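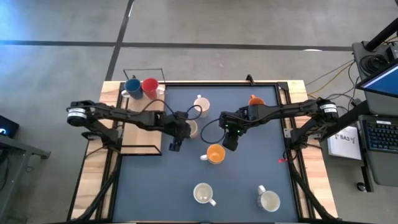
Photo: Arvid Kvam

Hullden Table Oil
For worktables, kitchen tables, stools and shelves of light wood

Tin of 100 ml or 200 ml
In stock at our shop and in the web shop
Maker: Veren

Hullden is a clear oil for indoor wood which is used every day. It goes into the wood and leaves almost no film on top, so the surface still feels like wood when you put your hand on it. We have sold it since we opened the shop and we also use it at home. The colour becomes a little warmer after the first coat, mostly on birch and ash. On pine the change is stronger, and for this reason we ask you to try it first on the underside of the table and let it stay until the next day.

The oil has a mild smell, a bit like nuts, which stays in the room for one evening. It contains linseed oil and a small part of plant wax. Please read the text on the tin if you have an allergy.

What you need
Fine sandpaper, a dry brush, two cotton cloths without loose threads, and gloves if your skin is sensitive. An old bed sheet is very good for cloths. Cut it in squares of 50 cm and keep the rest for the next year.

How to use it
Sand lightly in the direction of the grain and brush away the dust. Stir the oil until the wax at the bottom is mixed in. Do not shake the tin, it makes small bubbles and they are annoying to wipe out.

Put on a thin coat with the first cloth. Wait a quarter of an hour, then wipe with the second cloth until the surface is not sticky any more. This wiping is the most important step. When customers write to us that their table is still sticky after a week, they have nearly always left too much oil on it. In such a case, put on a few drops of fresh oil, which softens the old one, and wipe everything again.

Let the table rest overnight. New wood needs a second coat, and the end grain at the corners often likes a third. After the last coat you should be gentle with the table for one week. You can use it, but do not wash it and do not leave wet things on it.

Hot drinks and water rings

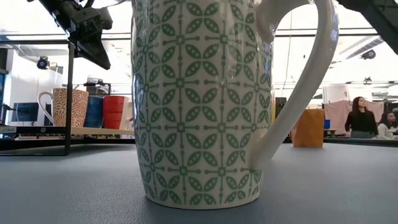 Most marks which people bring to us as photographs come from tea and coffee. A white ring is moisture in the upper part of the wood or in the wax, and it often goes away when you rub it with a little oil on a soft cloth. A dark ring is deeper. It must be sanded, and after this the spot needs oil again, together with a hand's width of the wood beside it, so that you do not see a border.

Hullden makes the wood slower to take up water, but it does not make it waterproof. If you spill something, wipe it up when you see it. Under flower pots we recommend a saucer with a glazed bottom, or a piece of cork.

Care through the year
A table in daily use wants a thin coat twice a year. Teresa Laskowska, who answers the mail in our shop, does her own kitchen table in February when the heating has made the wood dry, and then once more after the summer. For shelves it is enough when they begin to look pale. Clean with lukewarm water and a little soap. Strong kitchen cleaners take the oil out, and microfibre cloths do the same if you rub hard.

Safety
Cloths with oil on them can become hot by themselves and start a fire. Put them in a bucket of water directly after the work, or hang them spread out outdoors until they are stiff. Never leave them in a heap, and never put them in the bin while they are soft.
Keep the tin away from children and close the lid well. An opened tin is good for 2 years. If a skin has formed on the oil, lift it off with a stick and use what is under it.

Not suitable for
Lacquered or painted surfaces, floors, garden furniture, chopping boards. For floors please look at Proritz, which is harder and comes in a bigger can.

From our customers
"I used the small tin for a desk and two stools and have still some left. The desk was grey from many years in the sun and now it looks calm and even." Hậu Vũ
"Good oil, but the lid of the large tin is difficult to open. I use a spoon." Þórarinn Hafþórsson

We have told Veren about the lid.

Delivery and returns
We send the oil by road only, as it may not go by air. Unopened tins can be returned to us. If your tin arrives with a dent and it does not leak, the oil is fine, but write to us anyway and we will find a solution.

Goes well with: cotton cloths, sanding block in cork, Hullden Soap
Page updated 2021-05-03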